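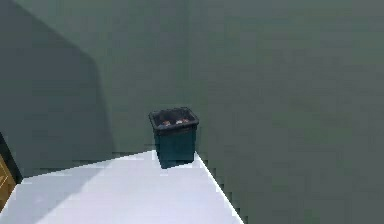 Small square bin in dark teal, rolled rim, sitting on a white tabletop. Render.

Spent the whole day at the Inskip design fair and my feet are wrecked, but I have to tell you about the Latow stand before I forget everything. Short thread!

1/ Latow make furniture out of wool felt. Proper furniture – stools, a bench, a room divider you can roll up and put under your arm. The felt gets pressed in layers until it's stiff enough to sit on, and then they leave the edges raw so you can see every layer. I sat on the bench for ages and had to be moved along (politely).

2/ The colour comes from the fleece itself. No dye in the main range, so you get oatmeal, charcoal and a brown like strong tea. There's one stool in a mustard that is dyed, and of course that's the one I want.

3/ Price, for those asking: the stool is $788. I know. I went back 2 times to look at it anyway. The bench is more than that and I didn't ask how much more.

4/ They had a sample board out where you could press your thumb into different densities. The softest one is for wall panels and the hardest feels like a cork tile. More stands should let you touch things! So many lovely chairs this year with a little rope across them.

5/ Upstairs was Lirkeo, who do lamps. The one everybody was crowding around has a paper shade that folds flat like a map, and you change how bright it is by opening it out. No dimmer, no app. The fold lines are scored by hand, 10 to a shade, and the woman on the stand opened and closed one for me while we talked.

6/ My only grumble is the cord. It's a beautiful lamp with a plain white plastic cord, and it needs fabric or at least a colour. She said they'd heard that a lot, so fingers crossed for the next batch.

7/ Bestow had the corner near the café with their shelving. Single bracket, 900 mm boards, and you can slide the whole thing along the rail without taking your books off. I tried it with a full shelf and it glided. Want it for the hallway, where nothing ever fits because of the meter box.

8/ Missed the ceramics hall completely – the queue went out past the cloakroom and I was starving. If you got in, please reply with favourites, especially mugs.

9/ Fair's on again next August and I'm already planning to wear better shoes. Going to bed now, will answer questions about felt in the morning.

14 replies 31 reposts 206 likes

Search posts

Contact | Copyright | Back to top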